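Home / Products / Endorell / Gallery

Endorell two-arm table kit: gallery

Welcome to the gallery page of the Endorell. On this page we collect views of the kit during normal work, and before them we write a few notes, so that a customer who does not know our product yet can understand what he or she is looking at. The full data sheet and the price list are on their own pages, and we ask you to read those before you place an order.

What is in the kit

The Endorell is a table with two robot arms, made for teaching by hand. An operator moves a controller arm, the robot arm follows the same movement, and the computer saves the joint positions together with the camera video. Later the customer uses these recordings to train his own software. We sell the kit to university labs, to small companies which want to try a picking or packing task, and to some schools with a technical program.

The delivery contains the table with its wooden top, the metal rails, the two arms with their grippers, the controller arms, the wrist cameras, all cables, and a license for the Skitport recording software. The computer and the monitors are not included. Many customers already have a suitable computer, and it seemed to us not fair to make everybody pay for one more. The minimum requirements are listed in the data sheet.

About the table top

We are often asked why we deliver a wooden top when most industrial tables are steel or plastic. In the first version we had a white plastic top. It looked very clean in the showroom, but with strong ceiling lights it made bright spots in the wrist camera video, and small objects were sliding away when the fingers touched them from the side. The wood is quieter for the camera and also quieter for the ear. It can be sanded and oiled again when it gets scratches, and it will get scratches. Please do not put a glossy varnish on it.

If you prefer a different top, the rails accept any board of the same thickness. One customer uses a gray rubber board for electronic parts and is satisfied with it.

The Grallex gripper

Each arm comes with a Grallex gripper with two fingers. The fingers are held by 2 screws each and can be changed without removing the gripper from the arm. The standard fingers are good for boxes, cloth, cups and tools of normal size. For very thin things, for example a sheet of paper or a coin, they are not the best choice, and we offer a narrow pair with a soft tip.

We recommend checking the screws after the first week of use and then once every month. The check takes a short time and it saves the motor from working against a loose finger. After 2000 hours the gripper should come back to us for a new gear. This is a paid service, but the transport in both directions is on our side.

The wrist cameras

The camera sits behind the fingers and looks forward over them. New users are sometimes surprised that the fingers take so much place in the picture. We made this on purpose: the software has to see the fingers and the object in the same view, otherwise it can not learn when to close. The lens is wide, therefore the camera also records a big part of the room behind the table. Please think about this when you choose where the table will stand, and inform your colleagues that they can be in the recording. In Skitport you can mask an area of the video before the files leave your computer.

Set up and first day

The kit arrives in 5 boxes. Two people need one morning to build it, if they follow the printed guide in the given order. The rails must be fixed to the table before the arms are mounted. In the first guide this was not written clearly enough and we apologize to the customers who had to begin again.

After the building you start the calibration from Skitport. It needs 18 minutes and during this time no one should lean on the table. Then you can begin to record. Our advice is to start with one easy task, such as moving a soft object from the left side to the right side, and to repeat it with patience until the movements become calm. Operators who play piano or drive a forklift seem to learn a little faster, but this is only our impression and we did not measure it.

What customers tell us

The most frequent praise is for the controller arms. They are light, and after a long session the shoulder is less tired than with the older handles.

The most frequent complaint is the cables. We agree with this complaint. The bundle over the arm has to be long enough for the full reach, so when the arm is folded there is a loop which stands up in the air. In the next revision the loop will be shorter, and owners of the present version can ask for the new clips without cost.

A second complaint is the noise of the fan in the power box. For the moment we have no good answer except to place the box on the floor and not on the table shelf.

Renting and visits

Besides the sale we offer the Endorell for rent, with a minimum time of one month. In the rent price are included the delivery, the set up and one afternoon of training for your operators. If you decide to keep the kit, half of the rent is taken off the price.

You can also come to our lab in Castillo and try the table before you decide. Please write to us first with a short description of your task and, if possible, bring your own objects. We make visits in the morning and in the afternoon, but not in August.

Use of the pictures

The pictures of this page may be used in school work and in articles about the kit, with the name Endorell next to them. For printed catalogs please ask us for the large files.

Gallery: Endorell at work
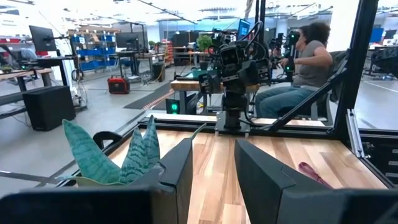
View over the gripper fingers of the left arm to the wooden table top, with an operator at the controller arm behind.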